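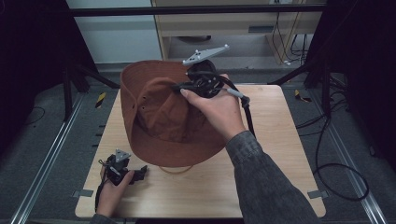 Cunha opened its Skurthorpe workshop to visitors for an afternoon in October, with demonstrations of the hand-held grippers it uses to record manipulation tasks. An operator holds one unit in each hand and works at a tabletop station. Clothing was the main subject, including a canvas bucket hat with a chin cord.

The recordings are used to train two-arm robots at Gorkent, a packing firm. Cunha said soft goods take longer to record than boxed items: the operators complete 70 usable runs per shift with fabric, against 100 with cartons. Groups were limited to 25 people and 84 visitors attended in total. A second open day is planned for spring, when the Brimix sorting cell is due to be running.

We use cookies to improve your experience. By continuing to browse you accept our cookie policy.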